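How a Robot Learns to Pick Up a Cup
Nondar project, pages for younger readers (ages 9 to 12)

Picking up a cup is a hard job for a robot. A robot arm has motors, and each motor needs a number that says how far to turn. To lift one cup, the arm needs a long list of these numbers, and the list changes if the cup is moved by even the width of a finger. Writing all the lists by hand would take too long.

The Nondar project uses another method, called learning from demonstration. A demonstration is a job done by a person and recorded. The computer studies many recordings and works out which movement goes with which view of the table.

The person does not use bare hands. The person holds a gripper, a tool with two fingers that open and close. A camera is fixed to the gripper and records what is in front of the fingers. The robot arm has the same kind of gripper and the same kind of camera, so the robot's view of a table is close to the view in the recordings. 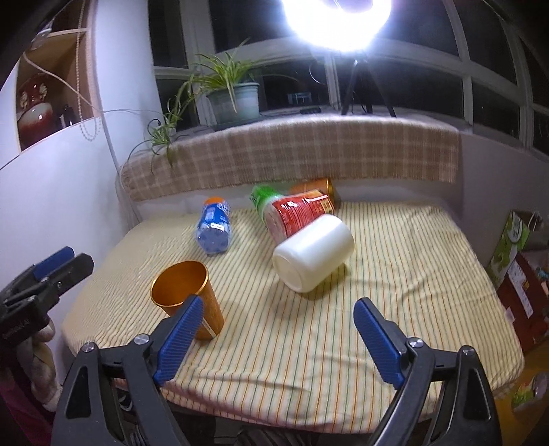 Page last changed: April

The two fingers at the bottom belong to the gripper that carries the camera. Each has a ribbed blue pad. A second gripper is at the left edge, with part of a hand below it. Some jobs need two grippers, and each one then makes its own recording.

The table looks bent because of the lens. A wide lens takes in a large area, but it curves straight lines near the sides. The method works with curved pictures as long as the robot's camera curves them in the same way.

What is in a recording

A recording holds three kinds of information:

1. Pictures. The camera takes many pictures each second, like a video.
2. Position. The computer works out where the gripper was in the room when each picture was taken.
3. Opening. A number gives the distance between the two fingers.

Put together, these tell the computer: "When the view was like this, the gripper moved like that, and the fingers were this far apart." One such match is called a sample. A short recording contains hundreds of samples.

Why the table is not tidy

If the cup stood on the same spot in every recording, the computer could learn the spot and ignore the cup. On a new table the robot would close its fingers on air. For this reason the objects are set out in different ways. Some stand up and some lie down. Some are partly hidden behind others. An object lying on its side has to be gripped at a different angle from one standing up, so the computer needs recordings of both.

Patterned cloths are used too. Stripes and wrinkles make it harder for a computer to find the edge of an object, and homes have plenty of both.

The next picture has one cup standing between the open fingers, nearer to the right pad. Another cup of the same color lies on its side at the back, partly hidden by the green and red bottles. A person sees at once that the two are alike. In the pictures they have very different shapes: the standing cup has a round open mouth, and only part of the other one can be seen. 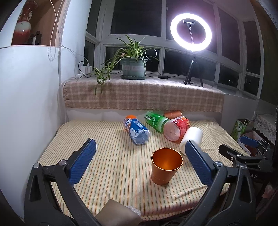
What the computer does with the recordings

Songül Polat's group at the Silbridge lab collected 2405 recordings. Of these, 363 were removed before learning started. In most of the removed ones the position could not be worked out, usually because the gripper had been moved too fast and the pictures were blurred.

The rest went into a program named Uysal. The program looks at a picture and guesses the next movement. The guess is compared with what the person did. If the two differ, the program changes its own settings by a small amount and guesses again. It does this millions of times. This stage is called training.

The result

After training, the robot arm was tested on cups and bottles placed by hand on a table. No person guided the arm. It made 351 tries, and 310 of them counted as a success. A try counted only if the object was lifted and put down again without falling.

The other 41 tries failed. The most common fault was closing the fingers too early, so that a pad pushed the object away. The second was gripping a clear bottle too near its end. Clear plastic is hard to see because the cloth shows through it. The group is now recording more clear bottles.

Words used on this page

Demonstration: a job done by a person so that a robot can learn it.
Gripper: a tool that holds things between fingers.
Sample: one picture together with the movement that belongs to it.
Training: the stage in which a program changes its settings to make better guesses.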